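Questions I get asked a lot

Hi, I'm Zamfira Dinu, and I make cider at Belhaj with my partner in crime, Raluca Ciobanu. We get the same questions at the tasting counter and by email, so I've put my answers on one page. Last updated 03/04/2018.
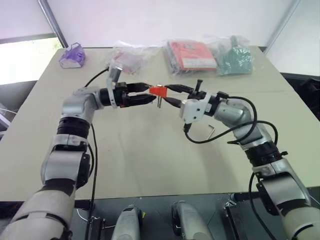 Visits and tastings

Do I need to book?
For two people, just turn up. If there are more of you, please write first — the tasting room only seats 23 and it fills up fast in September, when we're pressing.

Can I bring my dog?
Sure, on a leash! The orchard is fine but the press room isn't, sorry.

What will I get to taste?
Usually the Avness (our dry one), the Dusis, which is a bit sweeter, and whatever Raluca has open that she's excited about. I pour small so you can drive home, but please do pick a driver anyway.
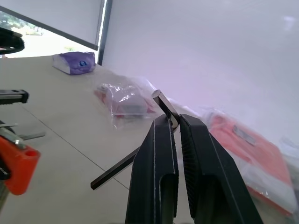
How long will a bottle keep once I've opened it?
Put the cap back on and keep it in the fridge, and it's good for two days. After that it goes flat, though I still cook with it (pork, onions, a splash of flat Dusis — so good).

Is your cider gluten free?
It's made from apples and yeast, with no grain anywhere, so there's no gluten in the recipe.

What happened to the Fleltel?
I miss it too! It came from one row of very old trees, and they gave us over 8 crates last fall, too few for a batch of its own. Those apples went into the Avness. If the row does better this year I'll bottle it again, and the mailing list will hear first.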